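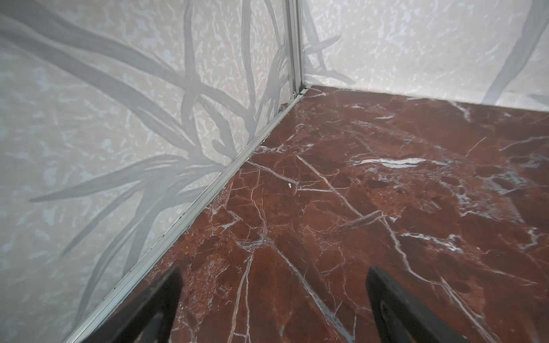
03/04/2021. Corner and base trim on the small enclosure, job 2261. Finished the dry fit of both walls against the Goltska post and started on the base line. The Onderov panels have the gray leaf print on the speckled off-white ground, same pattern on both walls. Print alignment at the post was not a requirement on the drawing and I did not try for it. On the left wall the blades run diagonally and cross each other near the middle of the panel; the right wall has thin leaf tips coming out from behind the post and one much broader leaf up high. Anyone cutting a replacement for either side should work from the saved paper templates, with the print direction arrow pointing up. The pattern is no use as a reference edge.

Post

Goltska corner extrusion, thin channel, parallel ridges. Stock length 2000 mm, cut on the drop saw with the fine blade and the fence packed with scrap. First cut was out of square on the short axis and had to be redone, which cost 46 mm of stock. The saw fence needs to be reset before anyone cuts visible ends on it again. I put tape on the handle with a note.

Deburred inside the channel with the small triangular file. The panel edge will catch on any burr left there and lift at the face, and the speckle hides the damage until light comes in from the side. Checked by running a strip of panel scrap down the full length. One tight place near the lower end, cleared with two passes.

Fastened at the foot after the floor was wiped down. Nassoro wants the foot fastener to stay accessible, so no sealant over the head. The drawing from Mfaume shows sealant carried straight across it. I have marked up our copy and will send the change with the rest.

Left wall, base trim

The grooved aluminum strip goes along the base of the left wall starting from the foot of the post. It covers the seam to the floor. Order of work as done:

Dry fit strip, mark the end at the post in pencil.
Trim the end, file, refit.
Wipe strip back and floor line with alcohol, let it flash off.
Thin bead of Skokemska clear on the back of the strip, kept off the lower edge.
Press from the post outward, tape every hand's width.
Leave 40 minutes before touching the tape.

The end at the post took three fittings. The ridges on the post do not meet the grooves on the strip and there is no practical way to make them line up, as the two profiles are from different families in the Goltska list. I went for a plain butt with the smallest gap I could file to.

Bead size: the nozzle as supplied is too wide for this strip. Cut at the first mark it still gives squeeze-out along the top edge, and on the pale panel you have to clean it off at once or it picks up dust and turns gray. Use a new nozzle, cut just below the tip. Mwanahawa tried the same sealant on scrap last December and noted in her entry that it drags the print if rubbed with solvent. I repeated that on an offcut. Confirmed: plain water on a lint-free cloth is safe, alcohol is safe on one light pass, and a second pass dulls the leaf color. So alcohol on the strip and the floor, water only on the panel face.

Right wall

The lower edge of this panel is not a clean line. It goes slightly uneven along the floor and looks soft next to the crisp edge of the trim on the left. Possible causes, none checked yet:

Panel edge cut by hand instead of against the straightedge.
Floor out of flat on that side.
Panel sitting a little proud at one point and pulling the line with it.

Plan is to lay the short steel rule along the floor first. If the floor is flat, the panel comes out and gets a fresh cut from the template. If the floor is out, scribe the panel to it. I do not want to fill the difference with sealant. Skokemska clear shrinks back in a wide joint and we would see it within the month.

Asked Nassoro Kariuki if the right side could take the same strip as the left. He has no objection on looks. The question is clearance, and that depends on a measurement from Mfaume that we do not have. Strip stock is enough for both sides if the next cut is right the first time.

Panels, general notes

The Onderov sheet comes with a protective film on the face. Leave it on for cutting and peel it back only a finger's width at the edges before fitting. Film left under the post channel tears when pulled and the remains are slow to pick out. This happened on the trial corner and I spent most of an hour on it with tweezers.

The speckled ground makes marking out difficult. Soft pencil disappears into the blotches. Low-tack tape with the line drawn on the tape works, and it protects the face from the saw shoe. Do not use the yellow tape from the top drawer. It left adhesive on the lighter areas, and that needed water and a lot of patience.

Small scratches are less visible across a leaf than on the ground between leaves. Where there is a choice of which offcut to use, put the worn part under the print.

Store remaining sheets flat, face to face, film on. Two were standing against the rack and have taken a bow. They may recover under weight. Until they do, do not cut visible parts from them.

Open items

Rule check on floor, right side. Me, first thing next session.
Decision on second base strip. Nassoro, after the clearance figure arrives.
Marked-up drawing to Mfaume, with the foot fastener change. Mwanahawa Mabula has the contact and will send it.
Reset the saw fence and test cut on scrap before the next post.
Order Skokemska nozzles. The box on the shelf is empty and has been for a while.
Job sheet 2261: add sealant batch and the water-only cleaning note, panel face.

Tape is still on the left strip at time of writing. Pull it low and slow toward the floor, not up the panel.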